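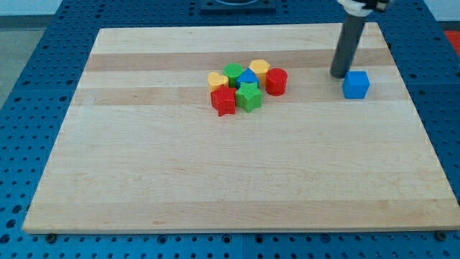
**Kustard**
I've been going round and round on whether a machine could take over the tidying in our house yet. My grandchildren leave toys on every flat surface, so it's never one neat job. Look at the blue cube over on its own, plenty of bare board between it and the rest, and I can believe an arm would manage that. The two stars touching at the points are another matter — I'd want to see those picked up one at a time before I parted with any money.

**Landry**
Lovely to see this come up again! I'd be more hopeful than you. We pack gift boxes at work, 12 to a tray, and the arm there does it all day long without any fuss from us.

> so it's never one neat job

Tidying is only packing with more walking, surely?

**Kustard**
Ah, but your boxes are all one shape, bless them. Hearts, stars and cylinders all want holding differently, and that's before you get to the sock under the sofa.

**Notwood**
I'm with Kustard, I'm afraid. I was quoted £2,478 for a small arm for my workshop and talked down to £2,000, and I still said no. It would have needed its own bench, and I sweep up in 10 minutes with the radio on.

**Landry**
Fair enough on the price, but that's a different argument from whether it can do the work. Has anyone here tried one with mixed shapes?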